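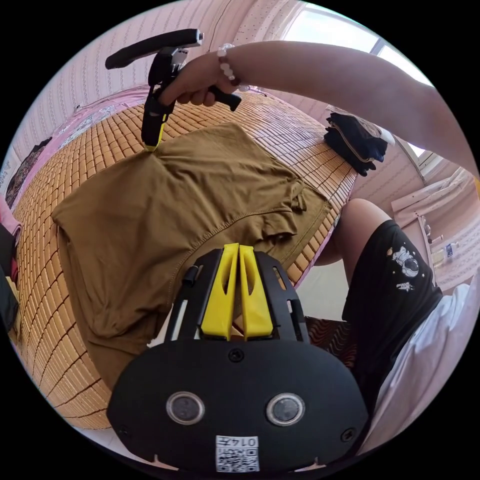
Dasto hand-held grippers, two weeks in
24/10/2023

The Dasto kit is sold as a pair, 501 euros with the charger. I have had mine for 14 days, mostly on T-shirts. The yellow fingers have cut-outs along their length and take a single layer of jersey well. Thick hems are harder – 3 failed pinches in one session.

Each unit logs to its own card. Syncing the two takes 3 minutes in the Gondeo app, which is too long. Judit Magyar at Tredcombe tells me a firmware fix is due in December.

Spare fingers are sold separately. I would order a set with the kit.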